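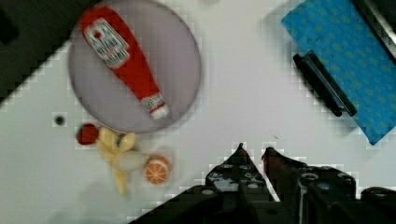

Kekumeo Tabletop: Read Me First

Kekumeo is a set of 1,953 photos of one white table and the things people put on it when told to "lay out some lunch." Lunch is mostly toys. Please do not write to us about nutrition.

What's on the table

Props come out of one tub and change from layout to layout. The usual suspects:

plate, round, pale gray, with a thin darker rim
ketchup bottle, red, white cap
bananas, toy, in a bunch
orange, half-slice
cloth, blue with small light dots, folded

The ketchup is labeled "on plate" whenever it is lying across the plate, even if the food is on the table next to it. Markos Margaritis considers this poor table manners. It is still the correct label.

Labels

Each photo has one row in layouts.csv: photo number, props present, what is resting on what. Every row was checked by 2 people. Where Zoi Sfakianakis and Aurora Magalhães could not agree on what a small toy was meant to be, it went down as "round food" and everyone got to go home.

Known problems

The table has a small round hole in it. It is not an olive. An early version of the labels had 200 olives.
"Cloth" and "napkin" both appear in the older rows. Treat them as the same thing.
Shadows are not labeled.

Changes

July 18, 2020: olives removed.

Questions go to Christos Ververidis, who keeps the tub.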